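By ten at night the planner and I weren't speaking. I'd been on the Mokero build since lunch, and my tracker still lost the left gripper whenever I turned my wrist. 234 warnings in the log, all yelling about the same marker!

So I went back to the table for one more take. Blue cap, wire cap outline, a gripper in each hand, 60 frames a second (Camport's idea, not mine). 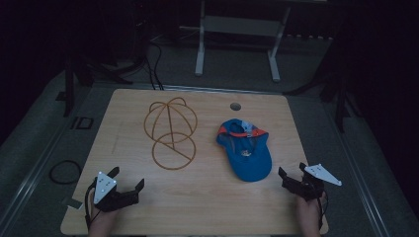
## Take 2

I went slower. The pose line on my screen wobbled, then held, and I said "good girl" out loud to a piece of software. The planner thought it over and printed one word: ready.

I hit save before it could change its mind.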